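Plan your home-robot budget in simulation first

So you want a robot that can fetch things around a house. Great, it's a really fun project! Before you order an arm, a mobile base or even a spare battery, spend a few evenings driving a virtual one through virtual rooms. You'll come out with a shopping list you can defend line by line.

Vitalii Hladun and I did this in September for our fetch-and-carry build, which we call Saria. Our first parts list had a long-reach arm on it that we turned out not to need.

What you need

A desktop with a decent graphics card, a simulator that comes with furnished interiors (we use Osevis) and a spreadsheet. If your card is old, rent a machine by the hour before you buy a new one. We spent 30 dollars on rented time, and it was plenty.

Step 1. Write down the jobs

Keep the list short and plain. Ours had four jobs, and two of them were "bring me the remote" and "pick up whatever got dropped on the floor." Leave out the dream jobs for now. They're the ones that blow up a budget.

Step 2. Walk the rooms at robot height

Load a living room and look at where small things end up. You want the floor, the seats and the tabletops, all of them, because each one is a different reach.
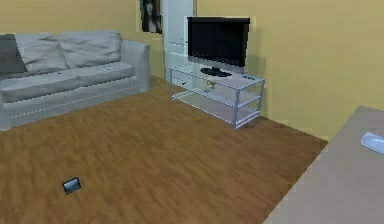
Living room: a small dark device on the floor planks, a sofa, a glass TV stand and a table edge at right.

Now open the spreadsheet and make one row per surface. For each row, note the height, how far back an item could sit, and whether the base can park next to it. Pay special attention to anything made of glass. Depth cameras often have trouble with clear shelves, so put a line in the budget for a second sensor, even if you end up crossing it out.

Step 3. Pick the base before the arm

I know, the arm is the exciting part! But the base decides how close you get, and that decides how much arm you have to pay for. We tried two base models in the simulator, the Brotar and a wider one, and the narrow Brotar got close enough that a shorter arm covered three of our four jobs. That one change took 700 dollars off the plan.

Step 4. Check the awkward counters

Do the same thing in a room with a counter. Big items in front of small ones are what you're looking for, since the arm has to go over or around them. 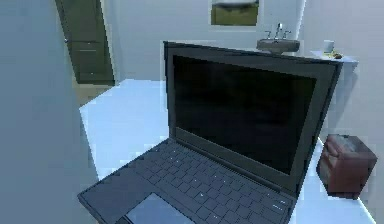 Open laptop on the pale counter, with the brown box beside it and the sink behind.

Try the reach from both sides and log the joint angles. If the wrist keeps hitting its limit, price a wrist with more travel. Also decide now what your robot will never lift. Lev Melnychuk talked us out of laptops on a Wednesday call, and our gripper got a lot cheaper.

Step 5. Add the boring lines

Cables, mounts, an emergency stop, a charger, shipping, spare fingertips. We set aside about 6 percent for spares and would go higher next time. Fingertips wear out fast.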